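Reading time: 4 minutes

PRESS RELEASE

Sunday, December 16, 2018

Estness firm says most "lifetime" garage door springs are nothing of the kind

Trillard, which fits and repairs garage doors in Estness and the villages nearby, is dropping the word "lifetime" from its quotes, its van and its website. From February every spring it fits will be sold with a plain written guarantee that gives a number of years, says who pays for the labour, and fits on one side of paper.

The firm has used the word itself. It was on the old leaflets, and it was on the quote forms until last month. Oanh Hứa, who owns Trillard, would like that said at the start of this release and not dug out later by somebody else.

"I never liked it," she said. "A customer asked me whose lifetime it was, mine or the door's, and I gave her some waffle. I went back to the van and read our own terms properly. It meant the lifetime of the spring. So the spring was guaranteed until it broke."

A garage door spring is a coil of steel under heavy load. It winds and unwinds every time the door goes up or down, and sooner or later it will snap. How soon depends on the thickness of the wire, the weight of the door, how well the two have been matched, and how often the family goes out. A door used twice a day and a door used as the main way into the house are not doing the same work, yet both are commonly sold the same promise.

What usually sits behind the promise is a replacement part. The customer rings up, the spring is free, and the bill arrives anyway for the call-out, the labour, the cables "while we're there" and sometimes a second spring that the small print never covered. Trillard does not claim that every firm works this way. It does say that customers should ask before signing, and that a firm which can't answer on the doorstep probably won't answer better on the phone in four years' time.

What changes in February

New springs fitted by Trillard will carry an eight-year guarantee on domestic doors. If a spring breaks in that time, the part, the visit and the labour are free. If the door has two springs and one goes, both are changed. The guarantee stays with the house, so a buyer can take it on without filling in a transfer form or paying a fee.

There are limits. Doors on shared garages and business units get four years, as they are used far more. The guarantee ends if another firm alters the springs, or if the door is made heavier – new timber cladding is the usual one, and insulation panels now and then. A door hit by a car is a matter for the insurer. Rust is covered, unless the garage floods.

Anyone who already holds a "lifetime" guarantee from Trillard may keep it or swap it for the new one, counted from the day of the swap. The firm thinks the new one is better and will say so, but it won't chase people into changing.

The yearly service, and whether you need one

The other change is to servicing. Many guarantees in this trade depend on a paid service every twelve months, and miss one and the cover is gone. Trillard's new guarantee has no such condition. The firm will still service doors for those who ask, at £100 for a single door and £200 for a pair with openers, and will not ring up to remind anybody that they are "overdue".

Hứa is doubtful about the value of a yearly visit for most homes. "If it's quiet and it's level and it stays where you leave it halfway up, I don't know what I'd be charging you for," she said. "Some doors do need it. Big heavy ones, doors by the sea. A light steel door on a semi, I'd look at it every few years."

She is equally doubtful about smart openers, which Trillard fits but does not push. The firm has been offered a range of them by Clandodska, a supplier of openers and controls, with an app that tells the owner when a spring is "nearing end of life". Trillard asked what the app measures. The reply was that it counts openings and compares them with a figure typed in by the installer. The firm has decided to leave that feature switched off until there is something better behind it.

Jobs to do yourself

Customers can do a fair amount without paying anyone. Wipe the tracks with a dry cloth. Put a little garage door lubricant on the hinges and rollers, and keep it off the tracks. Check that the safety beam stops the door when something is in the way. Pull the release cord with the door shut and see whether you can lift it by hand.

Leave the springs, the cables and the bottom brackets alone. They are under tension even when the door is closed, and no video makes that job a safe one for a beginner.
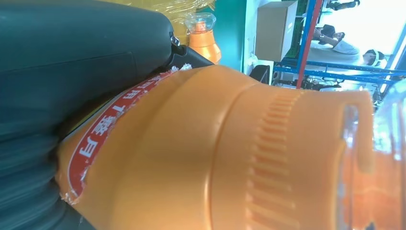 Questions to put to any door firm

Trillard has written a short sheet of questions for people getting quotes, to be used on Trillard as much as on anyone else. Does the guarantee cover labour? Is the call-out free? Does it end if I sell the house? Do I have to pay for servicing to keep it? What happens if you stop trading?

On the last of these, the firm's own answer is that the guarantee would be worth very little. It looked at insurance-backed cover through a broker, Agbenyega, and found the terms had nearly as many holes as the old "lifetime" wording. Talks are going on. Nothing has been signed, and the new guarantee should be judged without it.

The sheet and the full wording of the guarantee can be had from the Trillard office in Estness or by post.

ENDS

We use cookies to remember your settings and count visits. Accept | Manage choices

Contact the press desk | © 2018 Trillard. All rights reserved. | Back to top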